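Stikora Season Two, Home Release: Review

Filed under: TV, Discs and Streaming
By Qistina Gunawan

The second season of Stikora runs 9 episodes over 3 discs. I watched all of it on disc and then sampled four episodes again on the Cestberg streaming service for comparison. Playback was through a mid-range player and a calibrated 55-inch panel, lights off.

Story first, briefly. The season picks up in the salt town of Sterkadar after the dam vote. Episodes one through four move slowly and spend too long on the inheritance case. Episode five changes the lead investigator and the pace improves. The finale resolves the dam plot and leaves the Ogura family plot open. Viewers who skipped season one will be lost by the second episode, and the recap on disc one is too short to help.

Picture. The disc transfer is clean. Night exteriors in Sterkadar hold detail in the coats and the water, where the stream shows blocking in the same shots. Skin tones lean slightly warm on both. Banding is visible in the fog sequence in episode six, on disc as well as stream, so I assume it is in the master. Grain is light and even.

Sound. Dialogue sits low in the mix. I raised the center channel by 3 dB and left it there. The surround channels carry wind and little else until the flood in episode eight, which is the only part of the season that gives a subwoofer any work. The stream is quieter overall and loses some of the low end.

Subtitles are accurate but the timing drifts in episode seven. The drift reached half a second by the last scene. Signs and letters are translated; song lyrics are not.

Extras are thin: one commentary, a short piece on the sets, and a gallery of 1,488 production stills with no search and no chapter breaks. Advancing through it is one button press per still. Resume does not work in the gallery.

The pressing is limited to 2,000 copies. The case hinge is stiff and the booklet lists two episodes in the wrong order.

Recommended for the transfer. For the story alone, the stream is adequate.

Picture 7/10
Sound 6/10
Extras 4/10 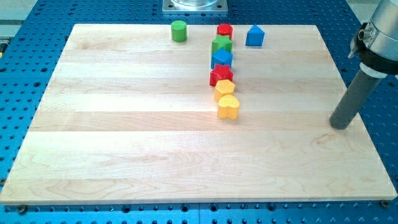 Toy blocks on a pale wooden board.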